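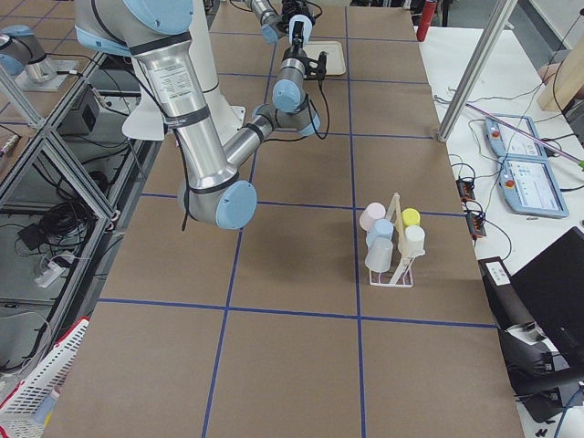
Por Dolores Pruitt

El archivo municipal de Brudidmont conserva 178 cuadernos de riego, encuadernados en tela y numerados a mano. El más antiguo recoge los turnos de agua de las huertas de Plever; el último se cerró en mayo de 2000, cuando la comunidad de regantes pasó a llevar sus registros por otros medios. Durante décadas nadie los consultó.

La institución ha emprendido ahora su catalogación completa. El equipo, formado por cinco personas, trabaja en la antigua lonja de Dunleavy, cuyas salas orientadas al norte mantienen una temperatura estable durante casi todo el año. Cada cuaderno se limpia en seco, se folia a lápiz y se describe según un cuadro de clasificación redactado para este fondo.

Los asientos son breves. Consignan el nombre del regante, la hora de apertura de la compuerta y la de cierre, y en ocasiones una observación al margen: una helada tardía, una acequia obstruida, una disputa entre vecinos. Leídos en serie, permiten reconstruir el reparto del agua en el valle del Vekance con una precisión que las actas oficiales no ofrecen. En los años de sequía los turnos se acortaban, y las anotaciones nocturnas - algunas a las cuatro de la madrugada - ocupan páginas enteras.

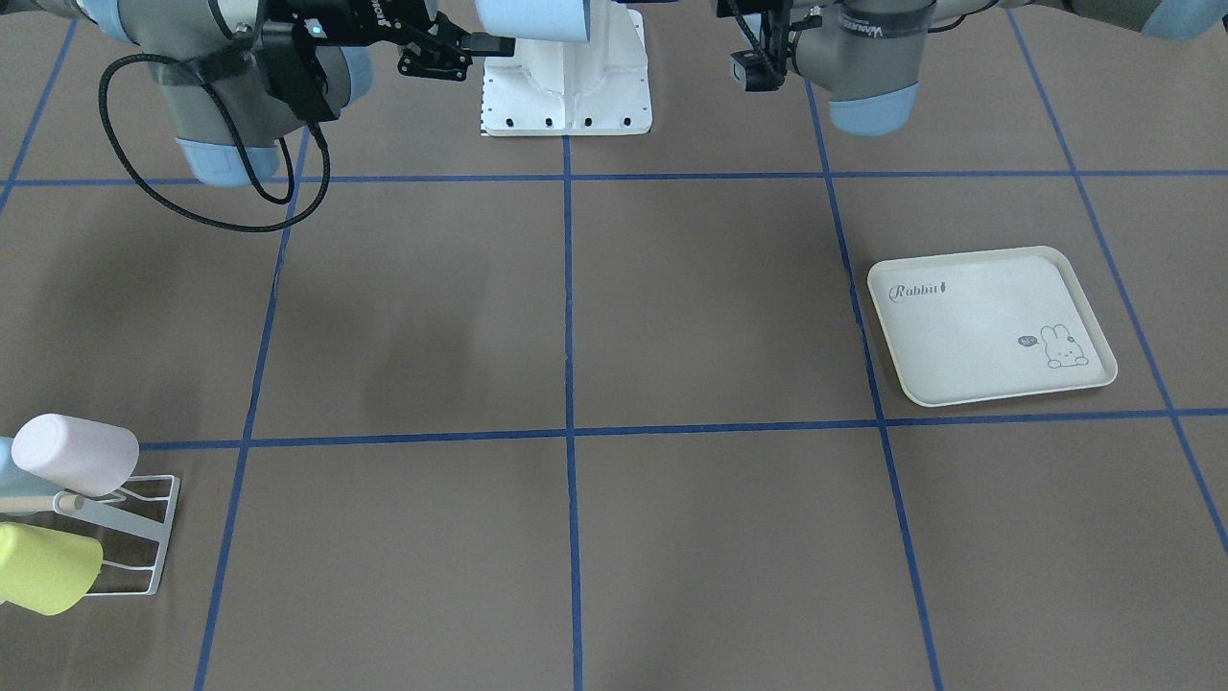
La lectura presenta dificultades. Los guardas empleaban abreviaturas propias, que variaban de una generación a otra, y medían el caudal en unidades locales cuya equivalencia todavía se discute. Para resolverlas se ha recurrido a los antiguos regantes y a sus familias, que han aportado recibos, croquis de las acequias y un vocabulario que apenas figura en los diccionarios. De esas conversaciones ha salido un glosario de 63 voces, pendiente de revisión.

El fondo interesa también a los historiadores de la propiedad. Las parcelas aparecen citadas por el nombre de su cultivador y no por el de su dueño, lo que obliga a contrastar cada asiento con los padrones y los protocolos notariales. En varios casos figuran mujeres al frente de huertas que el registro atribuía a sus maridos o a sus hijos.

La consulta en sala está abierta a investigadores previa solicitud escrita. Los cuadernos con la tinta más deteriorada permanecen reservados hasta que concluya su restauración.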